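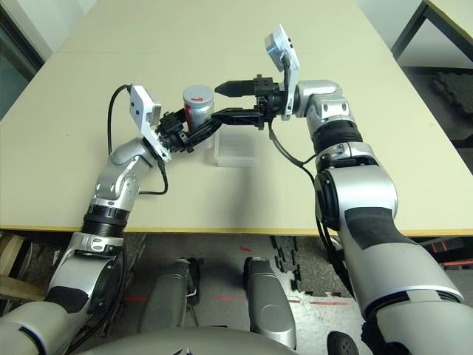
换景那段音乐不能再加长了,排练厅今天上午回话说,三十五秒就是三十五秒,楼梯车要么在灯起之前停死,要么就别动,让演员走侧台绕上去。

记一下上面这条,因为它决定了这周剩下的活怎么排。

2023年5月26日,布景车间,《Rondonuwu》楼梯车

车间里到下午还没定的事有三件:轮子响、刹车不稳、进 Welside 剧场后门的宽度。下面按做的顺序写,不按重要程度。

一、轮子

昨天装上的那套 Patberg 万向轮,空车推没有声音,上两个人以后左后轮开始吱。开始以为是轴承缺油,拆下来打了油,装回去还是吱。后来把车翻过来看,是轮座和底框之间那块垫板翘了,受力以后轮叉擦到垫板的角。把角磨掉,重新上紧,再上人推了几趟,左后轮安静了,右前轮有一点点闷响,估计是地板的问题,车间这块地不平。等到了剧场的台面上再听。

磨角的时候顺便检查了另外几块垫板,都有翘的迹象。这批垫板是用剩料裁的,纹路方向不一致。下次要统一方向裁,或者干脆换钢垫。先记着,这台戏不改了,来不及。

轮子的橡胶面是黑色的,在浅色台面上会留印。四月那台戏吃过这个亏,谢幕的时候前排看得清清楚楚。问过供应的人,同规格的灰胶轮要等,等不起。现在的办法是每次推之前用湿布擦轮面,推完拖一遍换景路线。已经写进舞台监督的换场单,麻烦排练的时候就照着做,不要等到合成那天才第一次擦。

二、刹车

现在的刹车是脚踩式,前后两根连杆,踩下去橡胶块顶住地面,把车抬起来一点。问题是前面那根踩到底,后面那根还差一点才到底,车就会以前脚为中心慢慢转。人在上面走,转得更明显。第二幕那场吵架的戏,女演员要从上往下跑,她提过一次,说脚底下在“游”。她说得很准。

上午试了三种调法:

只把后连杆缩短。后脚能顶住了,但是踏板变得很重,换景的同事穿软底鞋踩不下去。

把前后橡胶块都换成三十二毫米厚的。能顶住,踏板力气也还可以,缺点是松开以后离地太近,过台面接缝的时候会蹭一下,有声音。

后面换厚的,前面保持原样,连杆稍微放长。目前最好的一种。踩下去前后差不多同时到底,松开后过接缝没有蹭。下午就按这个固定了,螺母加了防松胶。

防松胶要过夜,今天晚上不要推这台车。已经在扶手上挂了牌子。

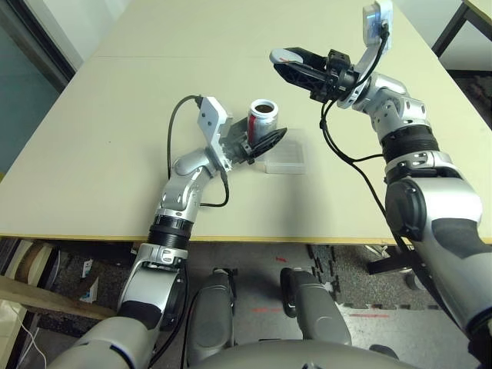
过夜之后要复查的是后橡胶块的边,厚的这种比较硬,切口如果不齐,踩下去先受力的是一个角,用几次就会掉渣。掉下来的渣在台上很难发现,光脚的那场戏会踩到。明天早上先看这个,再看螺母有没有走位。如果掉渣,就把边用砂纸倒圆,不用整块换。

另外,脚踏板上原来贴的防滑条是亮面的,侧光一打会反光,从二楼观众席看是一道白线。已经撕掉,换成哑光黑的。撕的时候残胶很多,用了溶剂,踏板旁边的漆被带掉了一小片,要补。

三、尺寸和进场

Welside 剧场的后门净宽,他们发来的图纸上写的是一千六百一十二毫米。我们的车连扶手比这个宽,所以扶手一定要拆,这件事早就知道。今天才想起来的是门后面的那个拐弯,图纸上没有画清楚。打电话问,对方说走廊里靠墙有一排配电箱,箱门外面还装了护栏,最窄的地方能不能转得过来他也说不好,答应明天去量。

自己先在车间地上用胶带贴了一个走廊的样子,按最坏的情况贴。车的进深是七百毫米,直着进没有问题,难在转的时候后脚会扫出来。推了几遍,结论是:顶上那级平台也拆掉就能转,不拆就要靠抬。抬的话要多叫人手,而且楼梯侧板是空心的,抬的位置不对会压裂。所以倾向于拆。

拆平台的话要改一下连接方式。现在是木螺钉从下面往上打,拆装几次孔就松了。改成螺栓加预埋螺母,孔位沿用原来的,扩孔就行。工作量不大,今天已经把四个角的孔扩好了,螺母压进去了,平台放上去试了一遍,有一个角对不齐,差一点点,把孔锉长以后能进。

螺栓露在外面的头要盖住,美工那边说用布条包,我觉得用同色的塞子更好,布条会被鞋跟挂到。还没有谈拢,不急。

四、漆和阻燃

楼梯侧板背面还没有刷阻燃。正面已经刷过两遍,证明也有了。背面之前以为观众看不见就不用做,剧场的要求是全部都要做,不分正反。车间里还剩大半桶 Flalik 的水性阻燃液,够刷背面一遍,刷两遍不够。需要再订一桶。

以前用 Flalik 的经验,写给没有用过的同事:

先刷阻燃,后上色。顺序反过来的话,颜色会发白,尤其是深色。

刷完不要马上叠放。看着干了,压在一起还是会粘,去年有两块景片就这样粘住,揭开的时候掉了一层纸。

小样必须用同一块板的边角料来做,不要用别的料代替。剧场消防检查的时候问的就是这块料,说不清楚会很被动。

桶盖要盖紧,昨天又有人没有盖好,表面结了一层皮,今天过滤了一遍才用。请随手盖上。

颜色方面,灯光设计看过照片以后要求楼梯正面再暗一点,现在这个灰在暖光下偏粉。调了一个往绿里走的灰,刷了一块小板放在窗边,同时拿到工作灯底下看,还是偏亮。明天把小板带到剧场,在他们的灯下看了再定。没有定之前不要大面积动手。

五、扶手

扶手今天焊完了下半段,上半段还缺一个弯头。弯头是自己煨的,第一根煨瘪了,第二根角度够了但是有一点扭,放在平台上摆不平。第三根灌了沙再煨,好多了。以后直接灌沙,不要省这一步。

扶手和立柱的连接用插销,方便拆。插销拔出来以后容易丢,给每根都系了一段细钢丝绳,另一头固定在立柱上。钢丝绳碰到铁管会有很轻的叮一声,排练厅可能听不出来,安静的场次在剧场里一定听得见。套了热缩管,试了一下,声音基本没有了。

男演员有一个动作是单手撑扶手翻到楼梯侧面。当初图纸上没有这个动作,是排练中间加的。按现在的做法,扶手受侧向力的时候立柱根部会晃。给根部加了一块三角筋板,在观众看不到的内侧。加完以后我自己吊上去晃了几下,比原来稳得多。不过我的体重和他不一样,而且我不会翻。要请他穿戏里的鞋来试一次,时间请导演组安排,来之前打个招呼,把车推到垫子旁边。

在他试过之前,这个动作先不要在车上做。这一条也发给了舞台监督。

六、换景路线

和三十五秒有关的部分。今天在车间用秒表走了几遍,从侧台第二道幕条推到定位点,松刹、推、踩刹,两个人做,时间够,但余量很少。浪费时间的主要是对定位点:地上贴的十字太小,暗场里看不清,人要弯腰去找。换成 L 形的夜光条,只贴车的两个角,推的人看自己脚边就能对上。效果明显。

夜光条不能贴太长,观众席能看到。先贴短的,到剧场后坐到最后一排看一眼再说。

还有,推车的起步方向和幕条的飘动有冲突。车走得快,幕条会被带起来,露出后面的工作灯。解决办法有两个,一个是幕条底下加重链,一个是工作灯往后挪。后一个不花钱,先试后一个。

如果进了剧场以后还是超时,备用方案是把楼梯车前一场就预设到幕条后面半个车位的地方,这样少推一段。代价是前一场侧台变窄,抬桌子的人要从另一边绕。不喜欢这个方案,写在这里备查。
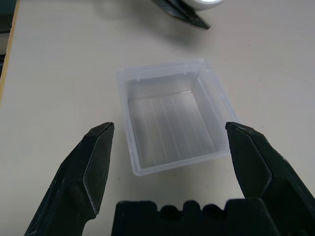
七、明天的活

早上先看橡胶块和防松螺母,没有问题就把扶手上的牌子摘掉。

等剧场量走廊的回话。中午之前没有消息就再打一次。

侧板背面刷第一遍阻燃,刷完立着晾,中间垫木条。

订一桶 Flalik,收货地址写车间,不要写排练厅,上次送错了地方。

焊扶手上半段,焊之前把帆布天幕挪开。

补踏板旁边掉的那片漆,等颜色定了再补,可以往后放。

带小板去剧场看灯。

工具间的大号锉刀不在架子上,用过的同事请放回原位。借出去的两把棘轮扳手也还没有回来,装台那天要用。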